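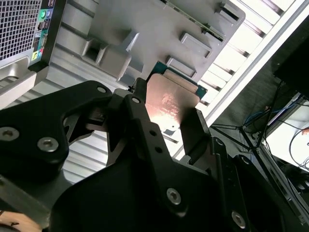

TRATULHOLM, August 13, 2019

The processor is the smallest thing on the bench that anyone worries about. It weighs less than a set of house keys, and a good used one can be worth more than the board, the case and the power supply put together. It is also the part most likely to arrive with dried paste baked onto its lid and no paperwork.

Toltar has been buying retired servers and office computers for eight years, from a low brick building behind the bus garage in Tratulholm. The machines come from clinics, school districts, an insurance office or two, and lately from a regional payroll company that closed its server room and moved everything to rented space. Toltar takes them apart, checks what is inside, and sells the working pieces to people who would like to keep a similar machine running for a few more years.

Shadi Harb started the business after a long stretch in hospital IT. What bothered him there was the waste.

"We would throw out a whole server over one bad fan controller," he says. "The memory was fine. The processors were fine. I used to take pictures of the scrap cage and send them to my wife."

The last delivery before my visit was 251 machines on shrink-wrapped pallets, and the loading door was half blocked by what was left of it. Every machine gets a number on arrival. Drives come out first and go into a locked cabinet to be wiped or shredded, depending on the contract. Nothing else happens until that is signed off, and Harb will not discuss price with a seller who wants it done in a different order.

After the drives, the work slows down. Cards are lifted out, cables unplugged and tied, fan housings set aside. Then come the memory modules, each released by pushing down the latches at the ends of its slot. Memory is the steady earner. It is easy to test, it ships in a padded envelope, and there is always someone with an older server who wants to fill the rest of the slots. 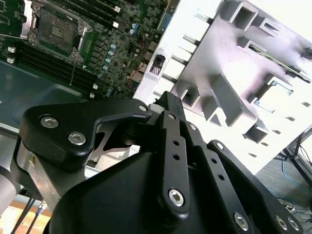 Emese Jakab runs the board bench and has firm opinions about sockets. On the kind of server board Toltar sees most, the processor has flat contacts on its underside and the springy pins are in the board. The pins are fine enough that from arm's length they look like cloth. Drop a screw on them, or a corner of the chip, and a few will fold over. Sometimes the board still starts and only one bank of memory goes missing, and that can take a whole afternoon to trace.

"People treat the chip like an egg, and they should, but the chip will usually forgive you," Jakab says. "The socket won't."

Her routine is the same each time. The wire lever is pressed down and moved out from under its hook, then allowed to rise. The load plate swings open. The processor is held by its edges and goes straight up. It is set down in a molded tray and stays there until it has been cleaned. She keeps a box of plastic socket covers near her elbow and puts one on as soon as she has finished inspecting the pins, which she does under a desk magnifier with the light coming from the side. A bent pin catches the light at the wrong angle and shows up as a bright speck in the pattern.

She can straighten one or two. She uses a mechanical pencil with the lead taken out, and she does it in the morning. More than 5 bent pins on a single socket and the board goes into the parts bin for its connectors.

Cleaning is dull work. Old thermal paste comes off with alcohol and lint-free wipes, and it gets on everything. Magdalini Karras, who joined in January, spent most of her first month on it. She showed me a row of cleaned processors in their trays and read off the markings on each lid before entering them in the stock list. Those markings matter. Two chips that look identical can run at different speeds, or belong to different revisions, and a customer adding a second processor to a board generally needs it to match the first.

Testing takes up the back wall. Each processor is fitted to a board known to be good and left to run under load overnight. Memory goes through a separate set of passes, and a module that produces even one error is rejected. Toltar's software for logging all this is called Shokri. Reda Radwan wrote it in his evenings, and it looks like it, with gray boxes and no mouse support. But it can tell you which pallet a part came in on, which board it was tested in and who did the testing. When a buyer sends something back, that is the first screen anybody opens.

Returns are low, Radwan says, and most of the ones they do get are from people who put the right part in the wrong computer.

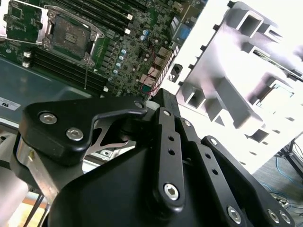
Boards themselves are the awkward item. They are big, they scratch, and many server makers use their own shapes and screw positions, so a board pulled from one chassis may fit nothing else on the shelf. Harb used to keep all of them. Now he keeps the ones he gets calls about and sends the rest to Sallska, a recycler a couple of hours north, where they are sorted and shipped on for metal recovery. He gets a check by weight. It is not a large check.

Cases are worse. Steel trays and brackets take up more room than anything else in the building and bring in the least. A few are sold complete to hobbyists who want a rack machine in the basement and have not yet heard how loud the fans are.

One of the regular customers is Raimonds Org, who looks after the computers at a print shop across the river. His layout server is old enough that the maker no longer lists parts for it. He buys from Toltar a couple of times a year and keeps a spare board on a shelf over his desk, still in its bag.

"I priced a new one," Org says. "Then I'd have to replace the software, then the thing that talks to the press. So I bought 2 sticks of memory and went home."

Jakab asked him to bring in the old memory when he next came by, and he did, in a sandwich bag. She told him about static and gave him a proper one to take back. The old modules tested clean and went into stock that week.

The payroll company has a second load ready, and Harb wants the aisle clear before it gets here. Karras was breaking down empty cartons when I left, and Radwan was on the phone with the trucking company about the lift gate.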